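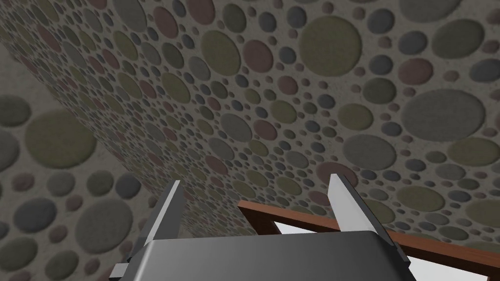 Wiesława Bednarek put it to us early on that a robot built in a shared workshop ought to be rehearsed somewhere with no lodgers, no bicycles and no kettle, and that if we insisted on letting it swing its arms on the main bench at Urnlow she would be taking her lathe home. We took the hint. Everything reported in this section was run in simulation first, on a rented corner of Idris Pritchard's desktop computer, and only the motions that survived were passed to the hardware.

4.2 Rehearsal before the bench

The robot, which goes by Celine on the booking sheet because the sheet would not accept a blank, has two arms, each ending in a two-fingered gripper. The real arms were put together over a winter of Thursday evenings. The simulated ones took a weekend, and most of that went on persuading the elbow joints to bend the way elbows do. We kept the simulated link lengths and joint limits equal to those we measured on the bench with a steel rule, and where the rule and the drawings disagreed we believed the rule.

The simulated room is a living room. We considered modelling the workshop itself, but the result would have needed revising every time a member moved a shelf. A living room also suits the eventual purpose of the robot, namely picking up small things from a table in somebody's home without picking up the table as well. The task used throughout this section is simple to state: bring a gripper over a named object, close on it, lift it clear and put it down somewhere else on the same table. The named object is a lemon in most of the trials. It is a kind object to begin with, being bright and forgiving in shape, and it has the further merit that a real one can be bought on the way to the workshop.

Clutter was put on the table on purpose. Bare tables are popular in published work and rare in houses. Our early runs used a bare one, and the planner did so well on it that we briefly thought we were clever.
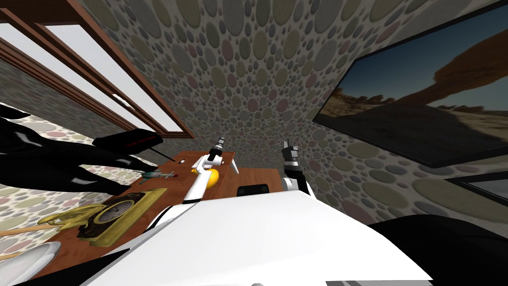 Figure 4. Both arms reaching towards the cluttered table; the lemon lies beneath the left gripper.

Motions are produced in two stages. Zupan, our planner, proposes a path for one arm while treating the other as furniture. Sirnel, the layer underneath, then checks the path against the joint limits, slows it where it passes near anything solid, and sends it on in small steps. The division is old-fashioned and we make no great claim for it. Its chief advantage in a shared workshop is that the two halves can be mended by different people who need not be speaking to each other.

A trial ends when the object has been set down, when either arm touches something it should not, or when 1,000 control steps have gone by. The last rule was added after one overnight run in which an arm hovered politely beside its target until breakfast. The starting pose of the robot and the position of the target are drawn afresh for each trial, within limits that keep the target inside the reach of at least one arm. The rest of the clutter stays where it is.

4.3 What went wrong, and how often

We ran 573 trials with the final version of the planner, all with the lemon. Of these, 123 failed. We read through the log of every failure by hand. It is a dull way to spend an evening and we recommend it.

The commonest fault was contact with the clutter on the way in. The planner treats each object as a plain box drawn snugly round it, and this works well for things shaped like boxes. Tall or curly ornaments fare worse, as the box either wastes a good deal of useful air or, if trimmed, leaves a bit of the ornament poking out to be hit. We tried splitting such objects into several smaller boxes. Contacts became rarer and planning became slow enough for tea.

The next commonest was a poor view. With an arm stretched over the table, the forearm hides part of what the robot is trying to look at, and a target directly under a gripper can be partly out of sight at the very moment its position matters most. Our remedy is crude. The robot stores the last good estimate of where the target was and trusts it for the final approach. This is safe so long as lemons do not wander off, and it would be a bad idea with a kitten.

A smaller group of failures came from the arms getting in each other's way. Treating the other arm as furniture is sound only while it behaves like furniture, and ours is inclined to be moving. Oliwia Olszewski rewrote the hand-over rule so that the idle arm must be parked before its neighbour sets off. The robot has looked rather formal ever since, like someone waiting for a partner to finish a sentence, but we saw no more clashes in the trials that followed – at the price of slower work whenever both arms are wanted.

There remains a handful of trials we cannot explain. Benedita Meireles suspects rounding in the contact solver. Arūnas Petrauskas suspects Benedita's changes to the contact solver. The matter is open.

4.4 From the screen to the bench

The first motions were carried over to the real arms on Apr 23, 2019, at half speed, with a tea towel taped over the bench vice. We had expected the usual gap between simulation and hardware and were duly given one. The real joints have slack in them, more at the wrist than elsewhere, so that a gripper which arrives dead centre on the screen arrives a little to one side on the bench. For soft or round objects the fingers make up the difference on closing. For thin or flat ones they push the thing away, and the arm then lifts nothing with great care.

We dealt with the slack by always coming at the last few centimetres from the same side, an approach familiar to anybody who has used a worn milling machine. It costs a slightly longer path. It also meant going back to the simulated room and adding the same habit there, so that the two would fail alike. We think this last step mattered more than any of the tuning. A simulator that is too good at its job teaches the builder very little, and ours had been showing off.

Friction was less obliging. The value we had been using for the simulated fingertips came from a table in a textbook, and our real fingertips are covered with whatever rubber the members had in the drawer that month. We now measure it with a tilting board each time the rubber is changed and write the answer on the board itself. The simulated value is updated to match, provided someone remembers to turn the board over and look.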